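Croissant (table service)

The croissant is a crescent-shaped roll of layered, yeast-raised dough, eaten mostly at breakfast or with coffee. This article treats the way it is served at the table: the plate, the surface under it, and the habits that go with them. For the dough and the baking, see Laminated dough.

Shape and orientation

The classic form is curved, with the two tips bent toward each other. A straight form is also common, and in some countries the shape tells the customer which fat was used. When a curved croissant is served, the tips are usually turned toward the person who will eat it, so that the thick middle part lies farthest away. The ridges of the layers bake darker than the pale bands between them, and many bakers judge the quality of the rolling from this contrast.

Plate

A side plate or dessert plate with a low raised rim is the usual choice. The rim keeps the flakes together when the croissant is torn by hand. Flat plates without a rim look elegant, but they lose crumbs to the table at the first bite. Pale glazes are preferred by most cafés — the golden color of the pastry stands out well on light gray, blue or white.

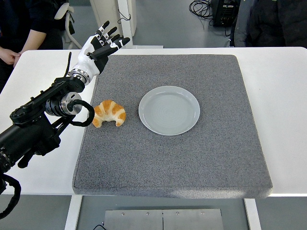
Table covering

A croissant may be put on the plate, on a paper napkin, or directly on a clean cloth or mat, as is done in many homes. Felt mats became popular as a covering for hard white tables, where they soften the noise of dishes and protect the surface. They are made in two general kinds: small place mats for one person, and large pads that cover most of the table. Thick felt holds a plate steady, but flakes of pastry enter the fibers and must be shaken or brushed out. Speckled gray hides small crumbs better than a plain dark color. For this reason some households keep a separate mat for bread and pastry.

In the handbook Breakfast at Bramadside, Catalina Cáceres recommends that the croissant be placed to the left of the plate until the coffee is poured, and moved onto the plate only after. The custom is not general, and other authors put it on the plate from the beginning.
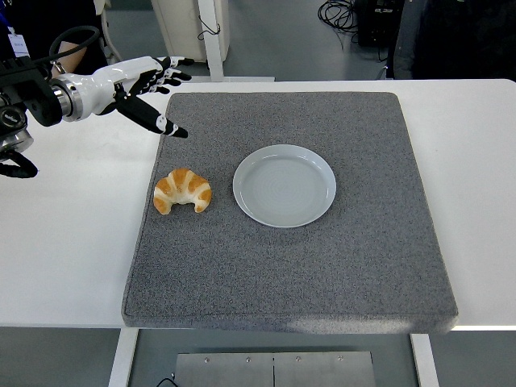 Hipólito Palma objected that pastry should never touch felt, however clean, and that a guest who finds no plate under the croissant will not know whether he is allowed to take it. Cáceres replied in the second edition that a sheet of baking paper solves the matter.

Manner of eating

The croissant is normally torn with the fingers, starting from one tip. Knife and fork are used when it is filled. Dipping in coffee or hot chocolate is accepted at home and in most cafés, less so at formal tables. Butter is offered in some places, although the dough already contains a good quantity of it — jam alone is more frequent.

See also

Bread plate
Place mat
Viennoiserie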